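Muting, Blocking and Reply Limits

These settings control who can reply to your Idby posts and whose posts you see. You need to be signed in with a confirmed email address.

1. Open the menu and select Privacy, then Replies.

2. Choose Everyone, Followers or Mutuals. New accounts start on Everyone.
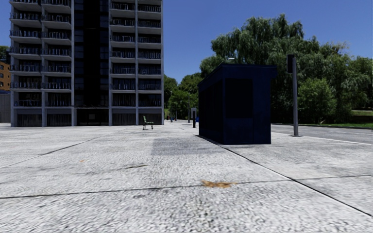
3. Select Save. The change applies to new posts only. To close replies on an older post, open it and select Lock thread.

Note: Locking a thread hides the reply box. Replies already posted stay up.

4. To mute a word, go to Muted Words, type it in and press Enter. You can store up to 1,000 entries. Each can be up to 156 characters long, including spaces.

Caution: Muting a short word such as "art" also hides "party" unless Whole word is checked.
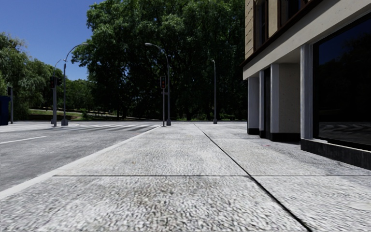 5. To block an account, open its profile and select Block. Blocked accounts are removed from your followers right away and can't send you messages.

Unblocking doesn't restore the follow.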